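把持ハンド比較試験 中間進捗報告

提出先:Trurnier助成プログラム事務局 Milagros Restrepo様
報告者:Palomino試作室 Yolanda Cáceres
提出日:2021年3月16日

1.今期の要旨

双腕セルでの缶ハンドリングを題材に、二指ハンドの指先と手首カメラの設定を比較しています。前回の報告で「今期中に結論を出す」と書きましたが、出たのは結論の半分です。残りの半分は、5節に予定として並べました。

把持試行は累計2,000回に達しました。申請書に書いた回数ちょうどです。申請時にこの数字を選んだ根拠は、当時の議事録を読み返しても見つかりませんでした。

2.指先の比較

候補は次の4種類です。

A 標準の平板指(購入時の付属品)
B 平板指にシリコンシートを貼ったもの
C 浅いV溝を切った樹脂指
D Belteck製の柔軟指

申請書ではDを本命としていました。図まで付けて推したので、忘れていただくのは難しいと思います。実際に缶をつかませると、Dは胴の中央では申し分なく、縁に近い高さでは指が逃げて缶が傾きます。傾いた缶を箱の前まで運ぶと、置いた瞬間に隣の缶を押します。隣の缶はさらに隣を押します。この現象について室内では呼び名が三つほど生まれましたが、報告書に載せられるものがありません。

Cは見た目が地味で、会議でも話題になりませんでしたが、縁の近くでも姿勢が崩れにくく、現時点で最も安定しています。材料費は一組あたりDの昼食代程度、という言い方を経理に注意されたので、金額は別紙の収支表をご覧ください。

Bは初日こそ好成績でしたが、シートの端がめくれ始めてから成績もめくれました。貼り直しの手順書は作成済みです。Aは基準として残しています。つまり、誰も期待していなかったので、期待を裏切ってもいません。

3.カメラと制御装置

手首カメラは左右の腕に取り付けてあります。露出を自動のままにすると、光る金属の蓋が視野に入るたびに周囲が暗く沈み、缶の位置推定がずれました。露出を固定したところ、ずれは目に見えて減りました。「自動」という語に対する当室の信頼も、同じくらい減っています。

背景は花柄の壁紙です。無地の背景で調整した認識器は、柄の前に出したとたんに自信を失うことがあり、評価はすべて柄ありの条件に統一しました。壁紙の選定には指先の選定より長い会議を要しました。その議事録は添付しません。

制御装置は従来機とPosteo社の新型を比較中です。新型は応答が速い一方、非常停止からの復帰に47秒かかります。停止そのものは即座に効くので安全上の問題はありません。ただ、復帰を待つ担当者の表情は、試験期間を通じて確実に変化しました。先方には改善要望を出しており、回答は「検討します」でした。

4.試験の状況

配置条件は、缶の間隔を広く取ったものと、腕の下にも缶が入り込む混み合ったものを用意しています。後者は手首カメラから見えない缶が生じるため、左右の腕でどちらが先に近づくかによって成績が変わります。当初は左腕を常に先行させていましたが、これは左腕が優秀だからではなく、プログラムの一行目に左腕と書いてあったからでした。現在は配置ごとに先行する腕を決めています。 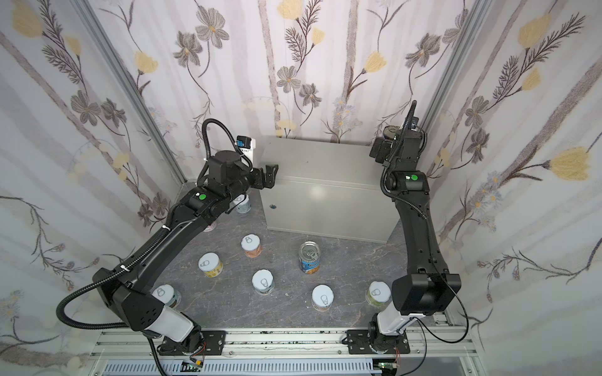 図1 双腕セルでの缶の把持試験。奥の灰色の箱の手前にも缶を配置。

蓋の種類も成績に影響します。白い蓋の缶は上から輪郭を取りやすく、銀色の金属蓋は照明の映り込みで縁が途切れて検出されます。失敗の記録を見ると、指先のせいにしていた失敗の一部は、カメラのせいでした。2節のDの評価にもこの取り違えが含まれている可能性があり、Dについては露出固定後の条件で再試験します。Belteckの担当者にはすでにその旨を伝え、先方の声は少し明るくなりました。

5.遅延と今後の予定

工程表に対する遅れは2週間です。内訳は、ケーブル保護管の取り回しのやり直しと、壁紙の件です。取り回しは、肘を曲げたときに保護管が引っ張られる問題があり、余長を増やして解消しました。余長を増やしすぎて視野に入った版もありましたが、短命でした。

次期は以下を進めます。

・CとDの再試験(露出固定、柄あり背景)
・金属蓋に対する照明角度の調整
・Posteo新型の復帰時間に関する再協議
・双腕の受け渡し動作の評価開始

最終報告は11月の提出を予定しており、現時点で変更はありません。予算の費目間流用もお願いせずに済む見込みです。ただしCの指先を量産相当の材料で作り直す場合に限り、消耗品費について事前にご相談させてください。申請書の本命の図は、最終報告までに差し替えます。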